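Progress Report 2: Collecting Scooping Examples
Solange Bragança, Nemura project

In February I began to collect examples for our learning system. The task is to scoop coffee beans with a teaspoon and bring them to a mug. I control the arm by hand and the computer records every movement.

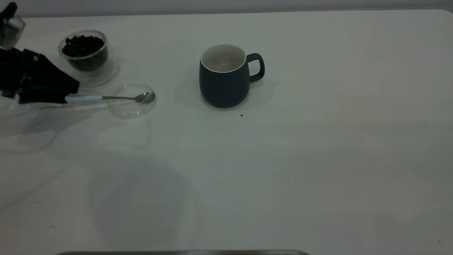 Figure 1. Teaspoon held by the gripper over the clear dish, with the beans and the mug behind.

Our goal is 800 recordings. I divided them into five groups, and each group has a different start position of the spoon.

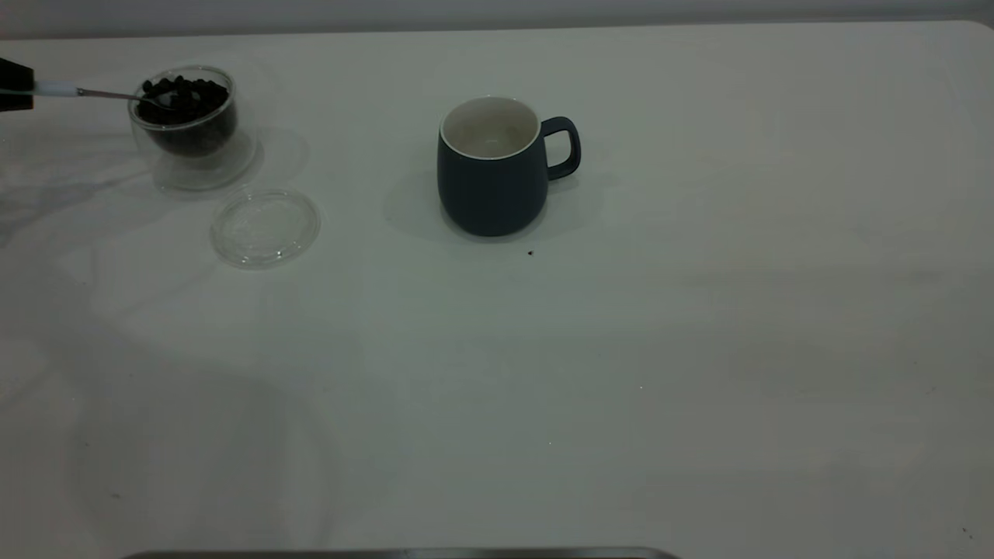 The most difficult part is the angle. If the spoon enters too flat, it only pushes the beans - and a recording like this I must mark as failed. We keep the failed ones in a separate folder called Mullby.

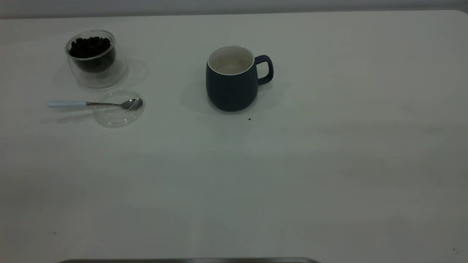

Before each recording I check the places of the mug and the lid against my notes. On Sunday I forgot this check three times, and those recordings are not in the data set. 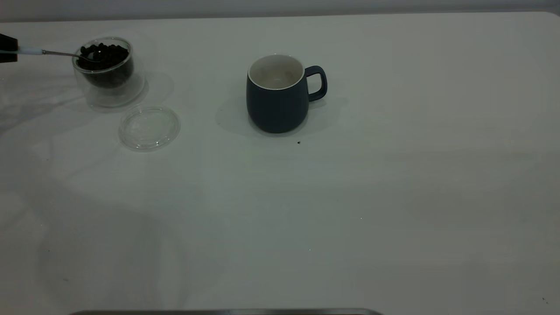

I also learned to move slower near the glass. My first recordings were too fast, and the model copied the shaking of my hand. Next month I will repeat group 5 with smaller movements.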